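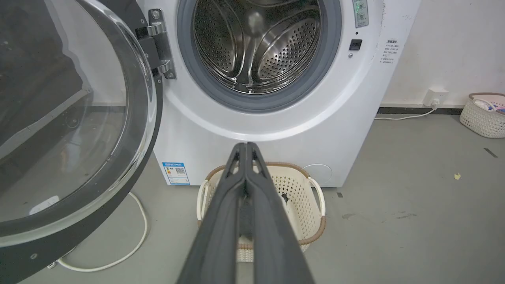 Subject: Re: Budget lines for the second laundry cell

Replying to the list because two other sites have asked me the same thing off it.

> We have been told to put in figures for a laundry cell by the end of
> December. Stovby have quoted for the arm pair only. Can anyone who has
> already been through this say what else we should be asking for, and
> whether it is worth buying the fingers as spares now or later? We are
> also unsure if the washing machine comes out of the equipment budget
> or the building one.

The washing machine came out of equipment for us. Finance wanted it under building at first because it needs plumbing in, but the Gikeo project pays for anything the arms handle, and they accepted that in the end. Put the baskets on the same line. They are cheap, but if you leave them off you will be claiming them back one at a time.

Get a front loader with a door that swings right back. Ask the shop to show you one open before you order. The door takes up a lot of room when it is open, and the arm has to get past it to reach the drum, so measure the floor with the door open and a basket standing in front. We drew our first plan with the door shut and had to do it again.

On fingers, buy them now. Salminen charge us 148 euros a pair and delivery is the same whether you order one pair or several. We put 4 pairs in the first year and I would do the same again. The long tapered ones suit clothes and soft toys. We did not get on with the short ones for reaching into a basket.
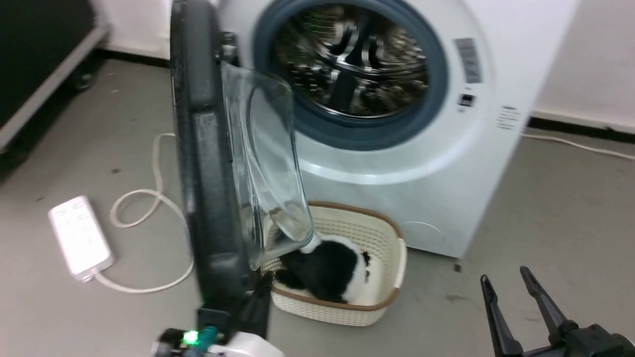 Does the Stovby quote cover the wrist cameras?

Ours didn't, so ask for them as a separate line, with the brackets and cables listed. They came to 372 euros for us including the brackets.

Other things we missed the first time round:

Floor sockets or a proper cable run. We budgeted nothing for this and I would now put it in before the arms are delivered. Get your electrician to look at where the washer plugs in as well.

The Muvora support contract. It is charged yearly and starts on the delivery date, even if the cell is not set up yet. Try to have the room ready first.

Contingency. We were allowed 15 per cent and used most of it, mainly on carriage and a replacement power supply.

Things to wash. Ask for a small amount for clothes, towels and a few soft toys, as people stop bringing them in from home after the first month.

I can send our spreadsheet to anyone who wants it. The prices in it are without VAT and the Stovby tab is out of date, so get a new quote from them before you copy anything across.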